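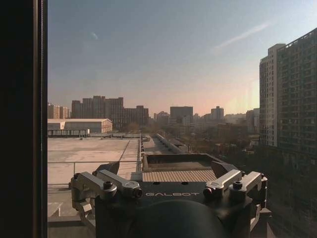

LODDEN – Clullent is delighted to announce that its new upper-floor workrooms in Lodden will open their doors this April, and that anyone who has ever wished for a desk beside a really big window is warmly invited to come up and have a look.

The rooms take in 2503 square feet and have been fitted out by the design studio Åberg, which kept the dark window frames and let the view do most of the decorating. When the sun is low, the haze softens the whole skyline, from the flat rooftop with its metal railing and long row of pale ducts or pipes out to the brown apartment blocks and the towers beyond. It is a working city view, bare trees and all, and we have grown very fond of it.

There will be 15 desks for rent by the month, two meeting rooms, and a small kitchen where we hope people will linger longer than they meant to. Members of the Prundutard neighborhood program will pay a reduced rate for their first three months, and they are welcome to bring a guest along on any weekday evening.

"We spent a long time talking about carpets and lamps, and then we would look up and forget what we were saying," the Clullent team said. "We hope our new neighbors will get a little distracted too – at least around sunset."

Open house visits run until 7 p.m. throughout April. Please ask for the workrooms at the Clullent front desk.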